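Zamex Suspends Phone-Placement Routine on Dirnov Hands After Grip-Release Fault

July 6, 2026

Zamex has suspended the phone-placement routine on all robots fitted with the Dirnov hand, following a grip-release fault logged during tabletop handling tests. No injuries were reported. The hold applies to software release 21 and affects 109 units at customer sites.

In the routine, the right hand carries a smartphone to a stand and opens once contact is confirmed. In the fault condition, the controller reads a contact signal before the phone reaches the stand and commands the fingers to open early. The fault was recorded in 90 of 1166 logged cycles.
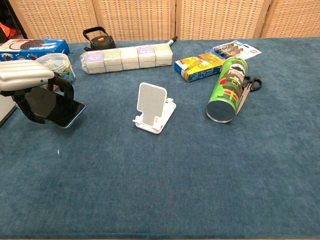
A Dirnov hand holding a smartphone over the test table, with the folding phone stand at center.

Engineers traced the false signal to the thumb force sensor. Its zero point drifts when the hand holds a thin, rigid object for an extended period, and release 21 shortened the filter that had previously masked the drift.

"The hand did what the controller told it to do," said Heike Schmieder, head of product safety at Zamex. "The threshold was set too close to the sensor noise. It should have been caught in review."

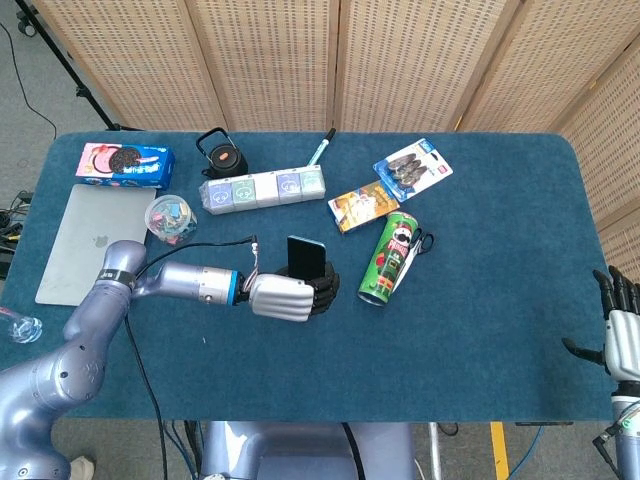 Testing continues on a table with mixed household items, using a single phone and a fixed set of start positions. Each run is stopped if measured thumb force differs from commanded force. Si-woo Wang, who leads the controls group, is responsible for the corrected filter and a second check based on wrist position.

Until the correction is released, operators should disable the placement routine and return to release 20 where possible. Staff should stay outside the marked work area while the arms are powered. Routines that do not use the thumb sensor are not affected.

Press contact: Leonie Rutherford, Zamex Communications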